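Desk Accessories: Folding Stands

Last updated: March 23, 2021

This page covers the folding laptop stands kept with the desk accessories at the Gekstead office. Entries were compiled by Dinesh Barua. The stands go out with laptops on loan and come back to the same shelf, folded. Loans run for 30 days and can be renewed once at the front desk.

The type shown in this gallery is a black plastic stand with crossed bars that turn on a small round center pivot. Light gray rubber strips run along the side bars, and rectangular rubber feet sit at the bar ends.
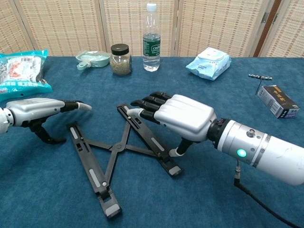 Storage is flat, on shelf 19, with the bars folded and the rubber facing up. Do not stack more than 7 to a pile. Wipe the strips with a damp cloth before returning a stand; solvent cleaners leave the rubber tacky. Check the screws for play and tighten by hand only.

Stands with a loose pivot go in the repair bin with a tag giving the shelf number and the date. Philomena Buckley empties the bin at the end of each month. The next full stock check is in June.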